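Temperature sensor reads high whenever the relay is on. Is it really "interference"?

Home Monitoring and Control > Sensors
Asked 08/10/2023, viewed 703 times, 3 answers

I have a home-built controller in the hallway that switches the hot water circulation pump and logs temperatures from four spots in the house. The controller is a Pesonen board, the relay is the plug-on one they sell with it, and the probes are the usual one-wire kind on flat phone cable. It has been up since June.

Three of the probes behave. The fourth, in the laundry, jumps by a bit under two degrees within a minute of the relay closing, stays up while the pump runs, then slides back over a quarter of an hour. The pump is nowhere near it. Neither is the pipe.

The Pesonen support page says this is "electrical interference from inductive loads" and suggests I buy their filter module. I have my doubts. If it were noise I'd expect rubbish readings or dropouts, and the log has 958 readings for the last stretch with no failed checksums on that probe. It's a smooth curve, up and down, like something is truly getting warmer.

Things I have tried:
Swapped the laundry probe with the bedroom one. The fault stayed in the laundry.
Changed the pull-up resistor, because everybody says to. No difference.
Moved the logging interval from 60 seconds to 10. Same curve, more dots.

Before I hand over more money, has anyone seen a filter fix this? I'd like to hear from somebody who measured before and after, please, and not somebody who fitted one and felt better about it.

Comments
kettle_mk2: Where does the laundry cable run?
Original poster: Down the wall cavity from the controller, then along behind the dryer. The dryer wasn't on for any of this.

Answer 1 (score 2)

Definitely interference. I had the same with my Sarard thermostat and the filter sorted it right out. Also make sure you are using shielded cable, and ground it at both ends. Cheap probes are also a problem. I would replace all of it and start fresh.

Comments
Original poster: Did you log it before and after?
Answerer: No but the house feels more even.
kettle_mk2: Grounding the shield at both ends is a good way to make a new problem.

Answer 2 (score 31, accepted)

I wouldn't buy the filter. These probes send a digital number with a check on the end of it, so noise on the wire gives you a bad check or a missing reading. I have never seen it give anyone a tidy curve, and I've read a lot of posts claiming it does. Your probe is reporting a temperature. The question is what it's the temperature of.

You swapped probes and the fault stayed put, so it belongs to the spot. You say the pump and the pipe are both elsewhere. Is the return line elsewhere as well? On a circulation loop the return often takes the shortest way back, and in a lot of houses that means the laundry wall. When the relay closes, hot water starts moving through a pipe you've possibly forgotten you have, and the plasterboard behind your probe warms up. A quarter of an hour to come back down sounds like wall to me.

To test it, leave the controller and the relay alone. Turn off the isolating valve on the return, if there is one you can get at, and with the pump unplugged from the relay let the relay click on and off with nothing attached. If the curve goes away, try it again with some other motor on the relay, such as a fan. A fan is an inductive load too. If interference is the culprit the fan should bring the bump back. I'd bet it won't.

Then move the probe. Mine was screwed flat to an outside wall for a whole winter and I blamed the software, the cable and the Erurmont gateway in that order.
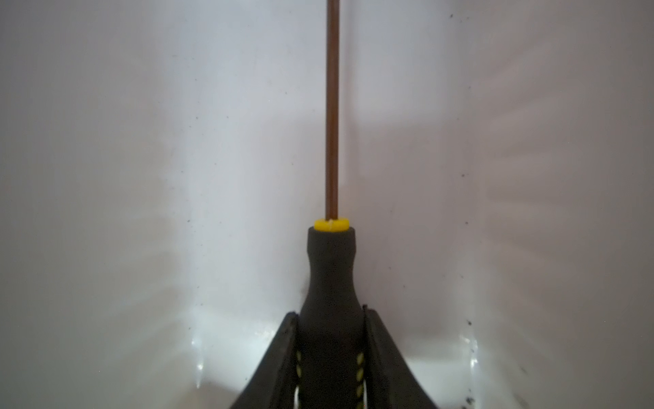

Mounting matters more than most of the gear people sell for this, and the instructions that come in the box are close to useless on the subject. Kidlow's leaflet tells you to "fix securely to any flat surface", and that's how you end up measuring the surface. Stand the probe off on a spacer, with a gap behind it, on an inside wall. A long thin screwdriver like the one with the yellow collar and black handle makes it easier to get at a screw down inside a deep spacer. Snug is enough, as the plastic housings split. Leave it a day before you believe any numbers.

If none of that changes the curve I'll happily come back and eat my words, but post the log.

Pirjo Juntunen

Comments
Original poster: Took up your bet. Relay clicking with no pump, flat line. Relay with a desk fan, flat line. Relay with the pump, bump. Haven't found the return pipe yet but the wall is warm to the hand at knee height, so I think I know where it is.
kettle_mk2: So much for the filter.
Original poster: I've asked Pesonen to change the support page. No reply.

Answer 3 (score 0)

You could just subtract two degrees in the software when the relay is on. I do this for my garage. 186 lines of script and it works most of the time.

Comments
Pirjo Juntunen: Most of the time compared to what?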